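Chapter 4
Watching a Robot Work

Before You Begin

Most people first meet a robot arm at a trade show or on an open day, standing behind a line of tape with other visitors. This chapter starts there. The math of joints and motion comes in Chapter 5. For now, the task is to learn how to look at a demonstration and what to write down.

The example used through the chapter is the spring open day at the Ponside workshop, held on May 3, 2023. The workshop belongs to Sosico, a firm that builds and tests handling equipment. The day drew 129 visitors, most of them from high schools and technical colleges in the area. Each group had 60 minutes in the building and a worksheet to fill in.

4.1 The Table Demonstration

Industrial tasks are often reduced to a small model before anyone tries them at full size. A block on a table can stand in for a box, a casting or a jar of paint. Its shape is simple, its color is easy for a camera to find, and the arm can attempt the same pick many times in a morning.

At Ponside the model task was called Birora. It used colored blocks on a white tabletop and two arms working from the same side. Visitors were asked to pay attention to three points: where the gripper is before it closes, which surfaces of the block it can reach, and how much room is left for the other arm.

The view also matters. A camera placed high up shows the table and both arms. A camera near the wrist shows the fingers in far more detail – the screws, the links, the textured pads – but much less of the table. An operator normally needs both.
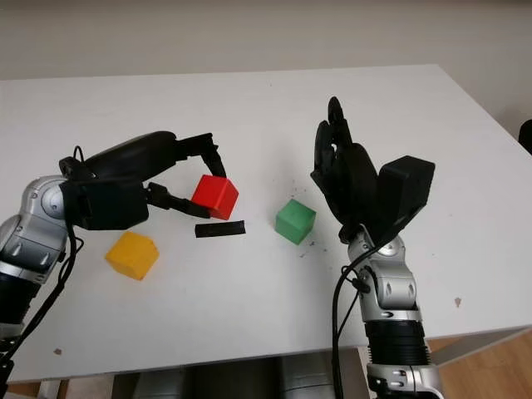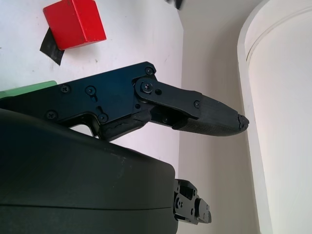
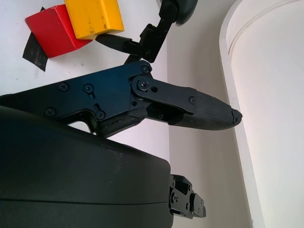
Figure 4.1 Birora task, with a red block on the white tabletop in each view.

4.2 Keeping an Observation Record

A record made during a visit should be short enough to write standing up. The Tsikata sheet, used in the rest of this book, has 29 lines, one for each attempt. Fill in a line as follows:

Write the number of the attempt.
Name the object and its color.
Note which arm moved first.
Mark the result as picked, dropped or missed.
Add a remark only if something unusual took place.

Leave a blank where you did not see clearly. A guess entered as a result will spoil the totals later – and you will not remember which lines were guesses.

In Section 4.3 you will combine sheets from several observers into a set of 100 attempts and work out how often their results agree.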